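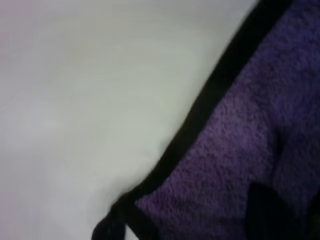 Liquids in demo tasks near an arm - what rules apply?

Plesaden

We run tabletop wiping demos with a small arm and a wrist camera. The task card calls for a real spill next to a folded cloth. Our safety officer says no open liquid is allowed inside the cell at all. I read our site procedure twice and it covers "coolant and process fluids" but says nothing on a puddle of coffee. Is there a normal practice for this? Start layout is below.
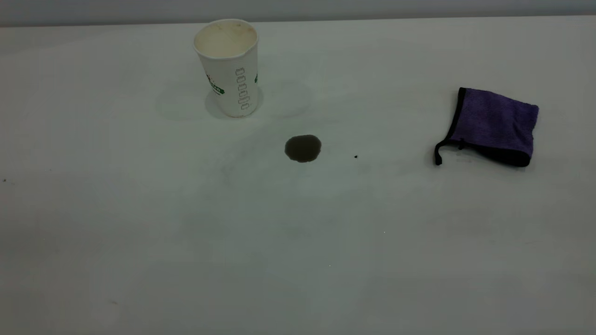 Start layout: cup, spill, folded purple cloth with the loop toward the spill.

Posted 24th November

Nikalbridge

I don't know of a general ban. What you need is a risk assessment that names the liquid as a hazard and lists the measures taken. Ours has these lines:

Maximum spill volume 60 ml, poured from a measured container with the arm stopped and drives off.
No power strips, connectors or controllers on the table or below its edge.
Ingress rating of the gripper and wrist camera written down. If the maker gives none, treat them as unprotected and set a minimum height for the camera in software.
Cloth replaced once it stops absorbing.
Table wiped by a person between runs, again with drives off.

Keep the cup out of the wiping path or fix it down. A tipped cup puts more liquid on the table than the assessment allows for. If it has to stay in the layout, leave it empty.

Also log the cloth state at the start of each run. We had 418 runs where folded and unfolded starts were mixed under one label, and the results could not be compared.

Tudesby

Just use water with food coloring. Coffee gets sticky and your officer will probably sign off faster. Check the floor too - drips off the table edge are a slip hazard and belong on the same form.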